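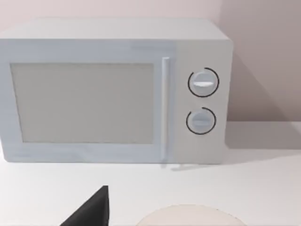 We'd been promising the kids a proper day out since November, and when my friend Siv Midtbø offered to lend us her Priker trail pack I thought, why not? It's a little kit you take round country parks and gardens: a folding map board, a set of clue cards, a stubby magnifier and a belt pouch to keep it all in. You pick a trail to suit the place (woodland, lakeside or walled garden) and off you go.

We tried it at Kiltovero Gardens, which I can't recommend enough if you've never been. Big lawns, a walled garden that goes back to 1630, and a café that does a very decent cheese scone. We got there at half past ten and had the car park nearly to ourselves.

My two are six and nine, and the woodland cards kept them both going right up to lunch. The little one liked the bark rubbings best. The older one wanted to do all the map reading and got quite bossy about it, but that's hardly the kit's fault! There are 40 cards in the full set and we got through 30 before anyone asked for crisps — a record in our family.

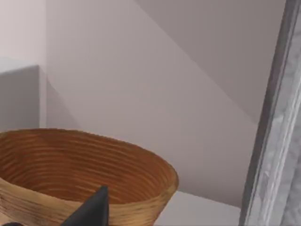 Now the grumbles. The pouch clip is stiff, far too stiff for a six-year-old, so I ended up wearing the thing all day. The map board doesn't like wind either. Down by the water it folded itself up on us every couple of minutes and I gave up and put it in the pushchair tray. And the lakeside cards are a bit samey, lots of "find something round" and "find something that floats". I'd have loved a few more about birds.

I did have a go with the Pralard version last summer, which my neighbour Nermin swears by. It's cheaper and the pencils are nicer, but the cards are thin paper and ours were mush after one shower. The Priker ones are wipe-clean and came home filthy and perfectly fine.

Would I buy my own? Yes, I think so, although I'd wait for a sale. Four stars from me, and five if they sort out that clip. If you're heading to Kiltovero with it, start at the walled garden end and leave the lake until after lunch, when the ice cream hatch opens.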